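Bench notebook – two-arm cell, May
Reading time: 1 min

14:50, Gomwood cell. Left arm faulted again in the middle of the fruit sort, and I think we finally have something to chase! Wrist joint stopped on a following error at episode 34. Phúc Trịnh hit the stop, no damage to either arm.
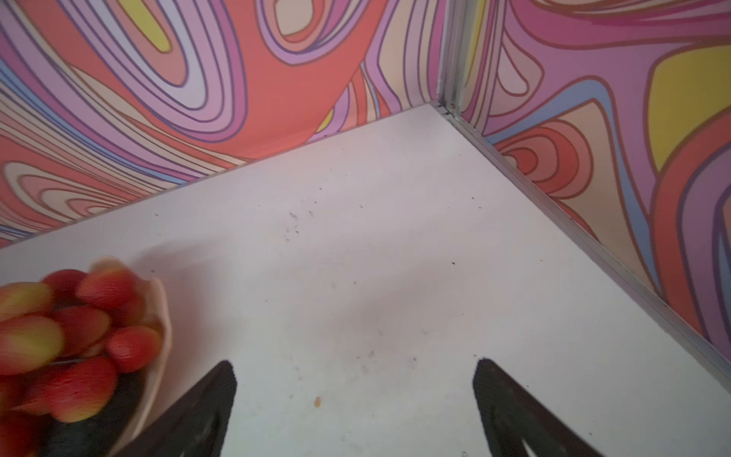
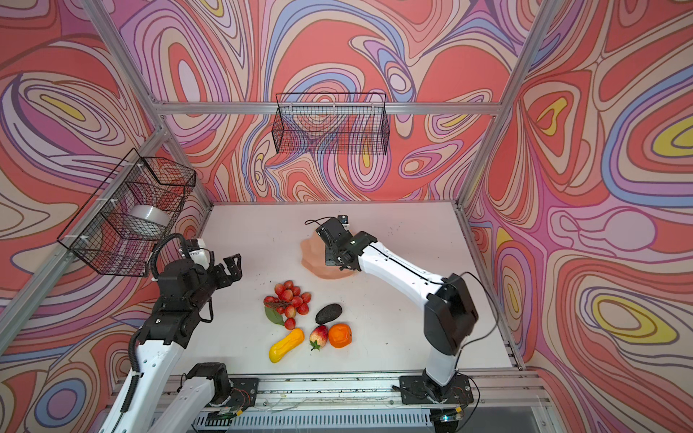

Wrist view of the left arm first, then the whole cell.

Log is lovely for once. Wrist current creeps up for five episodes before the trip, always on the same outward turn. My bet is the cable loop at the wrist pulling tight. Parveen Hashmi says encoder. We have a coffee on it.

Tried so far:
– re-homed, ran the turn at 50% speed, no trip
– full speed again, tripped on the third go
– right arm, same move mirrored: flat current, beautiful trace

Next: give the loop more slack and re-run. If it still trips, swap the encoder lead with the Cesstead spare. Power OFF before anyone reaches in, please – Thu Mai has the key.

Also wipe the table, specks everywhere.

K. Kim

2 comments · 0 shares
Contact the Bhatt workshop | Back to top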